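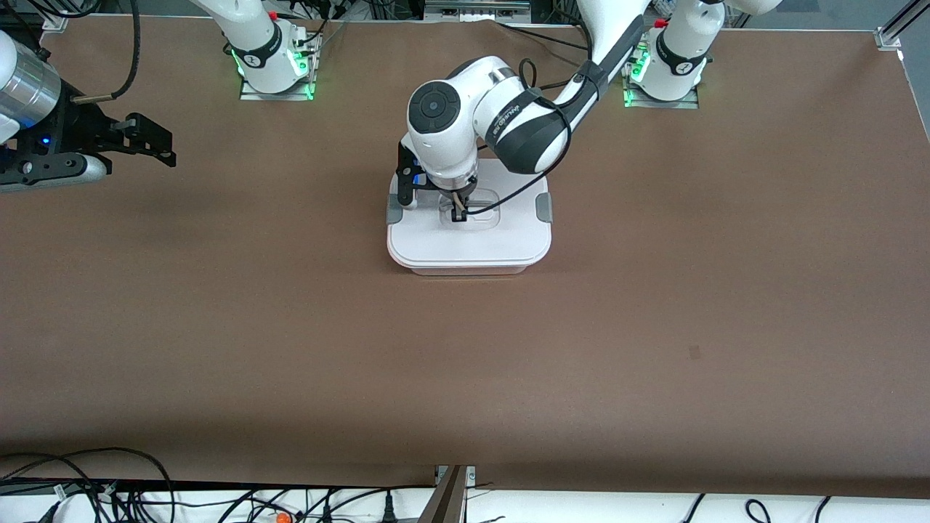
Hedvig Torvik has been putting food into boxes for a living since March, when she took over the kitchen at Drulto, a lunch club that sends out nearly 700 meals a month. She says most people buy the wrong containers.

"They look at the size and the price," she says. "I look at the lid."

She likes a lid with clips at the sides and a raised rim, so that a second box sits on top without sliding. A handle that folds down or sits in a recess is better than one that sticks up. "If it sticks up you can't stack anything. You lose half a shelf."

For soup she fills a 1000 ml box to 700 ml and no further – it needs room to swell in the freezer. Rice goes in shallow boxes and is eaten within 2 days of thawing.

Her colleague Irfan Tarigan prefers glass. Torvik doesn't. "It's heavy and I drop things," she says. She picks plastic you can see through at the bottom, even if only faintly, and writes the date on tape along the side. "Never on the lid. Lids get swapped."

Washing is the part she is strict about. Clips are opened fully, seals come out where they can, and everything dries upside down overnight. Boxes that still smell of onion the next morning are kept for onions.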